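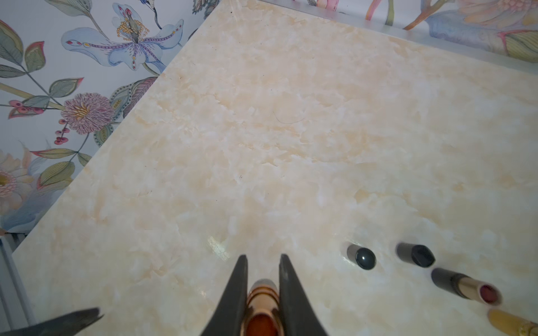

Issue 79, page 30

Jenthorpe Skuris two-arm bench set

The Skuris is sold as a complete bench: two arms, one gripper on each, and the rail they are bolted to. We offer it for small cosmetic goods such as lipsticks and caps.

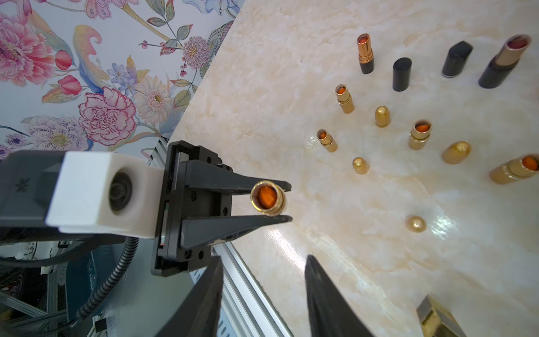 Gripper holding a gold lipstick tube.

Software is the Chae package, with one license per bench. Order code 1371. Delivery from our Wiston store starts in March.

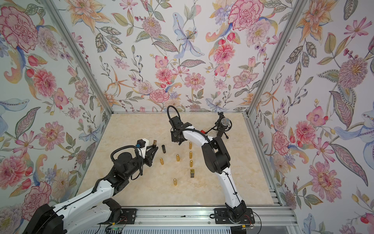

Spacing of parts is the point we ask buyers to plan first. Each gripper needs free room on both sides of the part. Short pieces with rounded tips, like the brass ones standing under the right arm, should be tried at low speed before a long run. The service interval is 2000 hours.

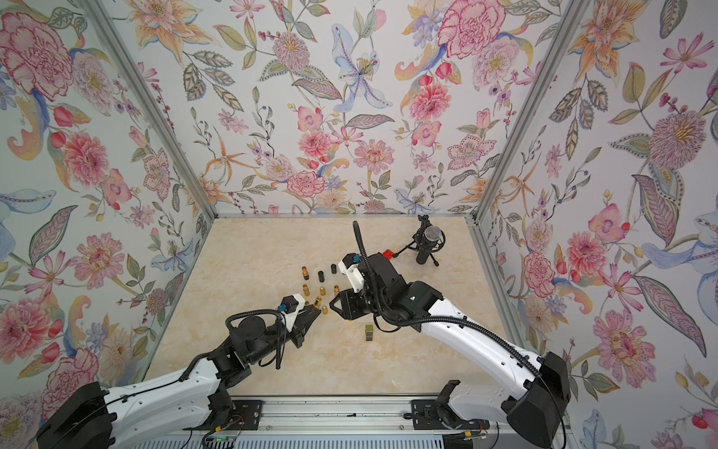

Emlyn Foulkes: Can the second arm be ordered later, or must both come together?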